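Wumach Owners Board > Trucks > Bed and Cargo
Thread: Skendano bed cover or just leave it open?
October 2018

drimolo_dad
So I finally traded in the old truck and picked up a Wumach crew cab, the one with the tow package. Love it so far! Now I'm going back and forth on a cover. The dealer in Hegde wants 900 for the Skendano folding one, installed. Anybody running it through a real winter?

mudflap271
Had mine since last November. It keeps the snow off fine but the front seal leaks a little at the car wash. For 900 I'd want it bone dry in there.

quietdiesel
Mine doesn't leak at all, and I park outside. Did you trim the seal at the corners? The instructions have you leave it long (I did it wrong the first time too).

mudflap271
Dealer put it on, so no idea what they trimmed. I still say it's too much money. I paid 686 for mine.

drimolo_dad
686 installed?? Now I'm going back to argue with them. Also thinking about a flat liner for the floor of the bed, and I have a board on the bench I might cut up for it.
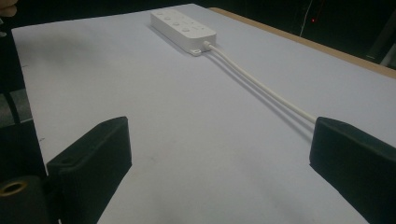 The board, on the table

quietdiesel
I wouldn't. Get the rubber mat. Boards slide all over when you brake, and then you're climbing in to shove it back.

towbar_tess
Disagree with quietdiesel, I had a cut board in my last truck for years and screwed a strip across the tailgate end so it stayed put. Rubber mats stink in summer and weigh a ton when you want to hose the bed out.

mudflap271
Mat here. The smell goes away after a month or so.

towbar_tess
Mine never did, and I drive 40 miles each way with the back window open lol

drimolo_dad
Ok, board first and I'll see how it goes. Calling the dealer about that price tomorrow.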